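Wadus: a two-finger gripper for soft packaging
Project report, final version

4. Build and first trials

4.1 Aim of this stage

The Wadus gripper was designed to hold packaging that changes shape when squeezed. Rigid boxes and bottles were covered in section 3. This section deals with soft packs: wet wipes, refill pouches and bags of rice. These give way under the fingers, and a grip force that suits the middle of the pack is often too high at the edge.

4.2 Parts and assembly

The two fingers were printed in the shared workshop at Kerslake on the older of the two printers. The first pair split along the layer lines at the base when the clamp screw was tightened. The second pair was printed lying flat and has held since. Each finger carries a silicone pad, glued on and trimmed by hand. The pads are not quite the same thickness, and the left one was packed out with card.

The drive is a single hobby servo with a printed rack on either side of the pinion. Play in the rack was reduced by moving the servo mount inwards, which meant filing the slots — the drawing in Appendix B still shows the old position. The servo is fed from its own supply. Sharing one with the controller caused resets whenever the fingers closed quickly.

4.3 Hand grips as a reference

Before any force limits were set, each pack was handled by a person and the grip written down: which sides were held, where the thumb went, and whether the pack sagged. A soft pack of wipes was used as the main test item. It bends easily but has two clear long edges.

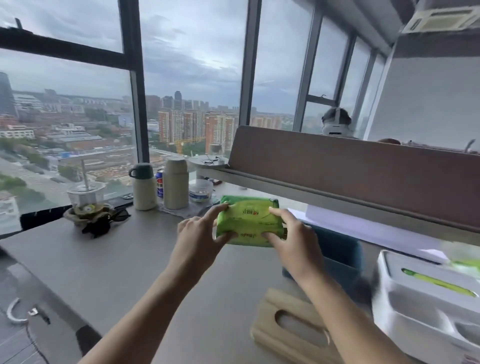 Brerum asked at the June review whether a two-handed hold could tell us anything useful about a gripper with two fingers, as a person also uses the palm and can shift the thumb without letting go. The point was accepted. The notes were afterwards used only to choose the contact places, and the force limits came from the bench trials alone.

4.4 Bench trials

Each trial began with the pack flat on the bench. The fingers closed, the arm was raised by hand crank, and the pack was held for 11 seconds. A trial was counted as failed if the pack slipped, turned more than 45 degrees or showed a lasting crease.

A total of 100 trials were run with the wipes pack. Most of the failures were turns, and nearly all of these came from gripping too near one end. Slips were rare once the pads had been wiped with alcohol. Creasing appeared only at the highest servo setting, now locked out in the Vurnerska control script.

4.5 Remaining faults

The left pad lifts at one corner after long use. The rack needs grease at the start of each session, and the cable to the servo is too short for the full height of the crank. A longer cable has been made up but not fitted.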